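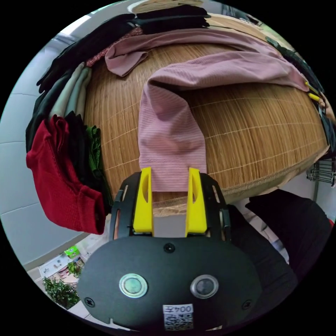 What should be settled before a purchase order for hand-held grippers is raised?

Three matters should be settled first: the tasks the grippers will be used for, the number of people who will use them in the same shift, and who will pay for replacement parts after the first year. An order placed without these answers usually has to be amended, and an amended order goes to the back of the supplier's queue.

Section 2: Planning and Budgeting for Gripper Equipment

2.1 Who should read this section

This section is for site leads, purchasing officers and anyone preparing a request for equipment under the Jamelton household handling program. It covers the steps from the first estimate to the acceptance of delivered goods. Assembly and charging are covered in Section 3. Daily use is covered in Section 4.

Readers who are only replacing worn fingers or lost screws may go directly to 2.7.

2.2 Before you begin

Have the following on hand:

The signed task list for your site
The floor plan or a dimensioned sketch of each work area
The current Altitz price schedule
Your cost centre number
The name of the person who will sign for delivery

The price schedule is reissued each March. Quotations prepared from an earlier schedule will be returned to the site without review.

2.3 Estimating the number of units

1. List every task planned for the first two quarters. Use the task names in the program catalogue. Do not shorten them.

2. Beside each task, write the number of operators who will perform it at the same time. Operators who take turns at one station count as one.

3. Add the operators for the busiest shift only. Do not add shifts together.

4. Add one spare gripper for every work area that is more than a short walk from the equipment room.

5. Enter the total on line 1 of the planning form.

Note: Tasks that need both hands, such as folding a long knit garment or pairing sleeves, require two grippers for each operator. This is the most common error on the form. If your task list includes laundry, bedding or soft goods, check line 1 again before you go on.

Note: Sites sharing equipment with a neighbouring site must submit one form between them. The site that stores the equipment overnight is the lead site and holds the budget.

2.4 Choosing a finger set

The Huet gripper is sold without fingers. A finger set must be ordered on a separate line. Choose the set according to the material that will be handled most often, and order a second type only if the task list calls for it.

1. For clothing, towels and other soft goods, order the flexible slotted set. It closes around a fold without pinching hard at the tip.

2. For rigid items such as jars, boxes and utensils, order the firm set.

3. For mixed work, order the flexible set first and try the rigid tasks with it during the trial period. Many sites find that they do not need the firm set at all.

Caution: Finger sets from other suppliers may fit the mounting but will alter the opening width. Recordings made with an unapproved set cannot be accepted by the program, and the cost of repeating the work falls to the site.

Finger sets are consumable items and should be charged to supplies. Grippers are charged to equipment. The finance office will not move a charge between the two after the invoice has been paid.

2.5 Planning the work area

The work area is often left out of the budget because it uses furniture the site already owns. It should still be costed. Tables are moved, lamps are bought, and materials such as clothing have to be washed and replaced.

1. Measure the working surface. Allow enough depth for the item being handled to lie flat with a waiting pile beside it. A garment that hangs over the edge will be pulled down by its own weight during folding.

2. Choose a surface covering. A woven mat or a plain cloth is suitable. Avoid glossy plastic, which reflects overhead lamps.

3. Check that the covering does not slide. If it does, include the price of non-slip backing.

4. Allow for a collection of materials. For soft goods this should include several colours, both smooth and knitted fabric, and items of different lengths. Dark clothing should be part of the collection, although it is harder to light well.

5. Allow for lighting if the area depends on a window. Work recorded after 4 p.m. in winter will need a lamp.

6. Decide where the grippers will be set down between tasks. A shelf or a shallow tray within arm's reach is enough, and neither needs to be purchased specially.

Note: Ordinary household surroundings are preferred. Sites should not buy screens, backdrops or matching storage. Requests for such items were declined in the last budget round and will be declined again.

Caution: Do not plan a work area beside a sink, stove or open window. The gripper housing is not sealed against moisture.

2.6 Preparing the budget

The planning form has two cost pages. Page A is for purchases made once. Page B is for costs that return every year.

Page A

1. Enter the grippers at the unit price in the Altitz schedule.

2. Enter one finger set for each gripper.

3. Enter charging docks. One dock serves two grippers. Round up where the number is odd.

4. Enter Cetow carrying cases if the equipment will leave the building. Sites that keep everything in one room should leave this line blank.

5. Enter work area costs from 2.5. The limit is $700 for each work area, before tax. Amounts above the limit need a letter from the site lead.

6. Enter freight. Use the flat rate for your region and leave any remote surcharge to the supplier, who will confirm it on the quotation.

Page B

1. Enter replacement finger sets. Allow one set for each gripper each year for light use. For daily use with textiles, allow two.

2. Enter the service plan at $49 for each gripper each year. The plan covers lens cleaning, screw replacement and relabelling.

3. Enter laundering and replacement of clothing and other soft goods.

4. Enter operator training time. Training is charged to wages and must be agreed with the payroll office beforehand.

Note: Do not enter operator wages for normal work. These are held in the program budget.

Glenys Kershaw reviews all forms for completeness. Forms with blank lines that should contain a zero are sent back, so a zero must be written where no cost is expected. The exception is the line for carrying cases, which may be left blank as described above — this is a leftover from the older form and will be corrected at the next printing.

2.7 Ordering replacement parts only

1. Read the unit code from the label on the gripper housing. Write it exactly as printed, including any zeros at the front.

2. Find the part number in Appendix C.

3. Send the unit code and part number to the parts desk, marked for the attention of Lucian Lungu.

Replacement orders under the service plan need no approval. Replacement orders outside the plan need the signature of the cost centre holder.

Caution: Do not remove a label from one unit and place it on another, even where the first unit has been retired. If a label is damaged or will no longer scan, request a new one. The unit should be kept out of use until the new label has arrived and been recorded.

2.8 Submitting the request

1. Save the planning form and the supplier's quotation as a single file.

2. Send the file to Tamara Mihăilă in program purchasing. Copy your own site lead.

3. Wait for the request number. Do not contact the supplier about delivery until you have it, as Altitz will not discuss dates without a number.

4. When the number arrives, write it on every page of the site copy.

Requests received before noon are entered the same day. Requests for more than one site are read by Eero Kinnunen, who may ask for the equipment to be delivered in stages. Staged delivery does not change the unit price, but freight is charged for each stage and Page A should be revised to show it.

2.9 Receiving and accepting the equipment

1. Check the number of cartons against the delivery slip before signing. If a carton is missing or crushed, write this on the slip in the driver's presence.

2. Open each carton on a clear, dry surface.

3. Check that the label on each gripper matches the packing list.

4. Look at both lenses for scratches. Do not wipe them with clothing or paper towel. Use the cloth supplied.

5. Check that the screws on the front of the housing are present and sit level with it. Do not tighten a raised screw. Report it.

6. Fit one finger set and open and close it slowly several times. The fingers should move evenly and stand level with each other when open.

7. Sign the acceptance sheet and return it to program purchasing.

Faults reported after the acceptance sheet has been returned are treated as service matters and charged accordingly. Sites that have not taken out the service plan should take particular care with steps 4 and 5.

Cartons and inner trays should be kept until the first service. Questions about returned goods and credits go to Carmela D'Amico in accounts. Please quote the request number, not the invoice number.

Continue to Section 3: Assembly and Charging.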